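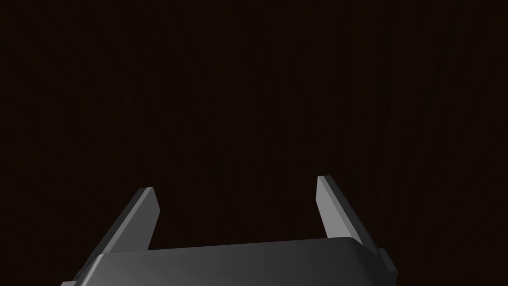

Je sors de la présentation de Flunbridge avec un enthousiasme très modéré, et je préfère l'écrire ce soir, avant que tout le monde m'explique que c'est la série animée de l'année.

Pour ceux qui n'ont pas suivi : 26 épisodes, une ville bâtie sur un pont, une gamine qui répare des horloges et un méchant dont on nous cache le visage. Le studio Niskanen tease le projet depuis un court métrage que j'avais beaucoup aimé. Un quart d'heure sans dialogue, du vent, des cordages, une fin un peu cruelle. J'espérais la même chose en plus long. J'ai peur qu'on ait eu tout le reste.

La table ronde, d'abord. Paavo Koivisto, le créateur, a parlé trois fois de « l'univers » avant de prononcer le prénom de son héroïne. Quand on me vend un univers, je me méfie, surtout si la saison 2 est annoncée alors que la première n'est pas finie. Lucinda Delacroix, qui double la gamine en version originale, a été la seule à raconter quelque chose de concret : elle enregistre seule, souvent sans les images, et ne découvre les scènes qu'au montage. J'aurais volontiers échangé le reste de l'heure contre dix minutes de plus là-dessus.

On nous a ensuite montré deux extraits. Le premier est une poursuite sur les toits, bien découpée, très lisible, avec une musique qui couvre tout. Le second est une dispute entre la petite et son oncle dans l'atelier, et là j'ai retrouvé le court métrage : des silences, des regards qui se ratent, un tiroir qu'on referme trop fort. Devinez lequel des deux servira de bande-annonce.

Et puis il y a Gomari, la bestiole de service. Ronde, gloutonne, deux mots de vocabulaire. Darragh Daly, qui supervise l'écriture, jure qu'elle a « un vrai arc dramatique ». Peut-être. En attendant, la peluche est déjà en vente à la sortie de la salle, alors permettez-moi de douter de l'ordre dans lequel ces décisions ont été prises.

Leidy, assise à côté de moi, a adoré. Elle trouve que je juge une série sur 15 minutes, et elle n'a pas tort. Je regarderai donc les trois premiers épisodes en décembre, en VO, et je reviendrai ici manger mon chapeau s'il le faut.

Si quelqu'un a noté le nom de la compositrice, je prends, il n'était pas sur le programme.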